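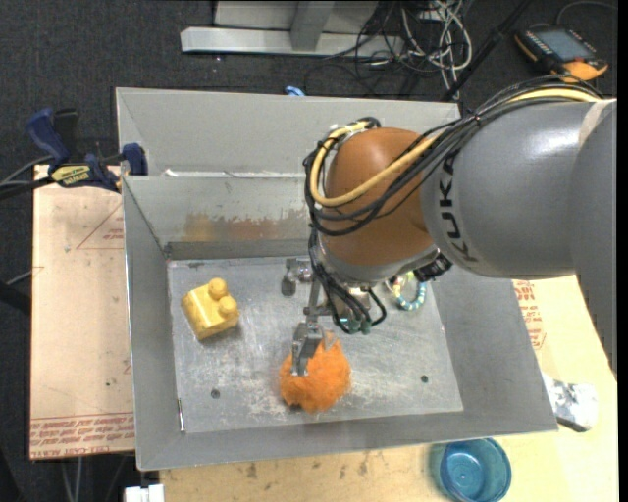

KUKA arm over a sheet-metal bin.

Moving my pedalboard to a tablet

28/07/2023

Print this post | E-mail this post
Filed under: Guitar, Apps, Home Recording

I have been using Ustard on my tablet for practice since the spring, and last month I used it for a full set for the first time. A few people asked me how I have it set up, so these are my notes.

Ustard is an amp and effects app. You get 20 amp models in the full version and a smaller set in the free one. I paid for the full version mainly for the spring reverb and the two clean amps. The high gain models are fine but I don't play that way much, so I can't say a lot about them.

My signal chain is short. Guitar into a Fludden interface, interface into the tablet, then out from the interface to a powered speaker. I run a compressor, a light overdrive, one of the clean amps, a tape delay and the reverb. The order is fixed in most of my presets. I have eight of them saved and use maybe half.

Latency was the thing I worried about. With the buffer set low I don't notice it on chords. On fast single notes I can feel a little drag, and it is worse if other apps are open. I close everything, turn off notifications and put the tablet in airplane mode before I plug in. On the older tablet the low setting gave me crackles and I had to move it up one step, and then the drag was too much for me.

Preset switching is still the weak point. There is a gap when you change from one amp to another - short, but you hear it. If you stay on the same amp and only turn effects on and off there is no gap at all. So I built one preset for the whole first half of the set and switched effects inside it with a Bluetooth foot switch. It dropped its connection once at rehearsal. I use a wired one now.

For recording I send the dry signal to a second track in Ouellet and add the amp sound afterward. The files get big if you keep both, and I had more than 500 takes on the tablet before I cleaned it out. Move them to a computer every week or so.

The set was six songs at Tristesmont, a small room with a decent PA. The sound person took a line straight from my interface and had no complaints. I brought my old combo in the car and it stayed there.

In August I want to try the stereo outputs with two speakers. I also need a better clamp for the tablet - the one I have slides down the mic stand when I tap the screen.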